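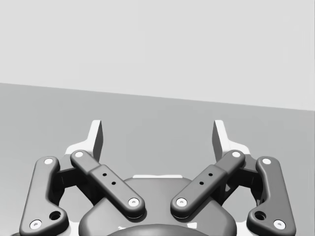 Robotics Club: Simulation Group Moves to Two Arms

The simulation half of the robotics club spent most of April on the table task for the Heravon student challenge. Members who have been building the Dusov cart in the shop have asked what the other half of the club is up to, so this item covers the work so far, what is left to do, and when the computer room is open.

The Heravon challenge has a software division. Teams do not bring a robot. They submit a controller, and the organizers run it on a simulated robot with two arms and a two-finger gripper on each arm. Every team gets the same robot model and the same set of objects. The score depends on how many objects end up in the right place and how long it takes. There is a penalty for anything that goes on the floor.

We entered under the name Parisi, which was the name of the club's first cart. There are 13 of us in the group this year. Four had written code before joining. The rest started in the fall with the beginner exercises and have been working in pairs.

One gripper first

Until February the group worked with a single gripper and nothing to pick up. The exercises were opening and closing to a given width, turning the wrist, and stopping when told to. Several people thought this went on too long. It did take longer than planned, mainly because our first version of the close command had the units wrong and we did not catch it for two weeks. The fix was one line.

After that we added a block, then a block in a random position, then a block turned at a random angle. The angle was harder than the position. Our program lined the fingers up with the wrong pair of sides about a third of the time, and the block would slide or tip when the fingers closed. The pair working on this rewrote the step so that it checks both directions and chooses the narrower side. Most of the failures went away.

Groceries

The challenge objects are small grocery items, and we switched to them in March. Boxes and cans need different handling. A box standing up can be taken from either side, but it falls over if one finger arrives early. A can standing up is easy. A can on its side will roll. A flat tin gives the fingers very little to hold, and several of our early attempts pushed it to the edge of the table and off.

We start each run with the items spread out between the two arms. 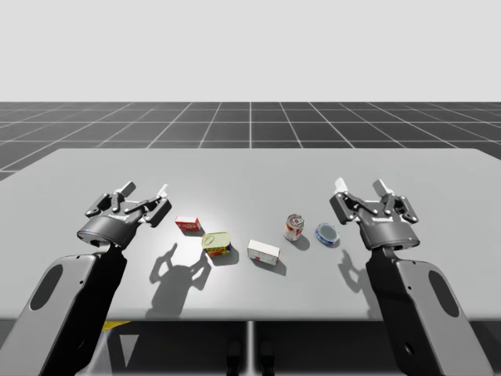

The program has to decide which arm goes for which item before anything moves. Our first rule was that the closer arm takes the item. This works for the things near the ends of the row and causes trouble in the middle, where both arms may be sent to the same spot. For a while we dealt with this by making the right arm wait until the left arm was finished, and it cost us a lot of time on every run. The current version lets both arms move together unless their paths come within a set distance of each other. In that case the arm that started first keeps going and the other one holds its position.

We keep a log of every run. As of the last meeting it had 3,092 entries, most of them from the overnight batches that we started in March. The log records the starting layout, which arm took each item, and what went wrong. Anyone in the club can read it. The column headings were changed halfway through, so look at the note on the first sheet before comparing old runs with new ones.

Our target for submission is 70 percent of items placed with no penalties. We are not there with the flat tins. Everything else is close.

What is left

The item list for the next month is short. The tins need a new approach, probably coming in at a lower angle. The waiting distance between the arms was set by guessing and should be tested properly. The code has to be cleaned up and commented before we send it, as the judges read it and give points for that. We also need a two-page written report. Two members have started it and would like someone else to take the section on testing.

Erkance has again lent the club the use of 12 computer accounts for the season. Please log out when you are done. An account that is left open counts against our hours, and we lost most of an evening to this in March.

Open hours

The computer room is open to the group from 3:30 to 5:30 p.m. on regular meeting days. Shop members are welcome to come and watch or try a run. No experience is needed, and the beginner exercises are still on the shared drive in the folder marked Start. They take two or three meetings to get through.

Students who want to join for next year should sign the sheet on the computer room door by the end of May. Returning members need to sign it too.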